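Dromthorpe office park says its new quiet panels work. Tenants want to see the numbers

11/11/23

The owners of the Dromthorpe office park say a plan to make its shared floors quieter has been "a clear success." What they haven't said is how they know.

Lultora, the company that runs the park, began fitting fabric wall panels and partitions in July after a string of complaints about noise. Rents went up 3 percent at the same time. A notice sent to tenants this week says the work is finished on both shared floors and that "users report a calmer and more productive setting."

Several of those users say they were never asked.

"I got an email telling me I was happier," said Fatima Afolabi, who runs a small bookkeeping business on the second floor. "I don't remember filling anything in. My phone calls sound the same to me. The guy across from me still has his calls on speaker."

Lultora said its claim rests on a tenant survey. Asked how many people answered, spokesman Wiroj Saengthong first said the response was "strong," then gave the number as 13. The park's own website says 2225 people work there.

Saengthong said the survey was meant as a quick check and was never supposed to be a full study. The notice to tenants does not mention that.
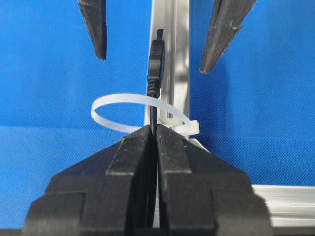

There is also the matter of what was measured. Lultora said it took sound readings before and after the work but would not release them, calling them "internal." It did say the early readings were taken at midday and the later ones in the evening, when many tenants have gone home.

Aiguo Su, who spent years testing rooms for sound before he retired, said that makes the comparison close to worthless.

"Soft wall covering can help with echo in a room," Su said. "It doesn't do much about a person talking six feet away from you. And if you measure at lunch and again after everybody has left, of course the second number is lower. You could do that with bare walls."

The panels came from a supplier called Omivmont, whose sales brochure promises "up to half the noise." The brochure does not say half of what, or in what kind of room. Omivmont did not return calls.

Some tenants are pleased. Samran Intarasuk, a translator who rents a desk near the stairs, said the floor looks better and he finds it easier to read there. He wasn't sure the sound had changed much. "Maybe it's the color," he said.

Others are more bothered by the rent. Daranee Rungrueang, who has two rooms on the first floor, has asked Lultora to hold the increase until an outside firm takes new readings at the same hour as the first set. She said she has written twice and received the same reply both times, word for word.

Saengthong would not say whether outside testing is planned. He said the company "stands by the feedback" and expects to offer the same panels at its Yensuk site next year. He did not have a price for that job.

Recent stories
Yensuk parking fees to rise again, with no date for promised repairs
Bus shelter on Mill Road closed for third time
Lultora names new site manager
Letters: Who asked for another coffee kiosk?

Contact the newsroom | Copyright 2023, all rights reserved | Back to top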